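## 4. Setting the gripper height for stacking

By now your Rernora arm should be bolted down, plugged in and answering to its name, so put the kettle on and take this part slowly. It's the step most people hurry, and the one they come back to a week later!

1. Put a cube with a marker on its sides down where the arm can reach it comfortably, and set a plain wooden cube squarely on top.
2. Open the gripper fully and type `height 12`. The arm will move to 12 mm above the point it believes is the top of the stack.
3. Crouch down until your eye is level with the upper cube, and compare the fingertips with its top face.
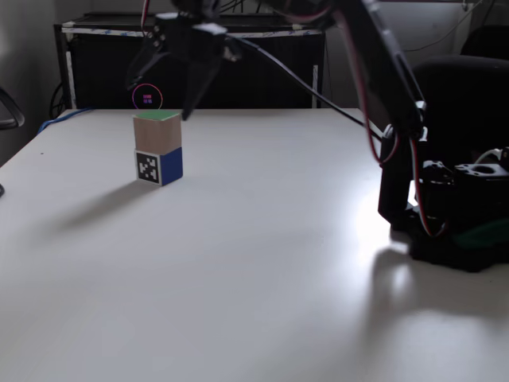 *Fig. 4.1: Gripper over a two-cube stack, wooden cube on top.*

4. If the gap looks wrong, change `z_offset` by 2 at a time and send the height command again. Small nudges, please, even if you're quite sure you know the answer.
5. When you're happy, type `save`. The elbow reading should settle between 1666 and 2000; if it sits outside that, go back to section 3 and re-seat the servo horn before you carry on.

> **Caution:** Keep your fingers away from the cubes while the arm has power. To straighten a stack, type `rest` and wait for the arm to fold itself away first.

**Checking the grip**

6. Type `grip slow` and watch the upper cube as the fingers close. A little tilt can be put right by turning the wrist one step at a time (the `wrist` command, section 2). Look over the servo wires while you're there, and see that the loops have enough slack at the elbow and don't snag when the arm turns.
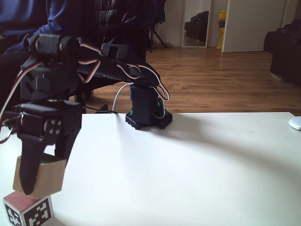 Nuwan Samarakoon wrote in to say that he does the wrist before the height, as turning it afterwards always knocked his offset out by a hair and he had to begin again. Either order is fine by us, so long as you run step 2 once more at the end and save again.

> **Note:** Repeat the whole section whenever you change a finger or move the base, even slightly.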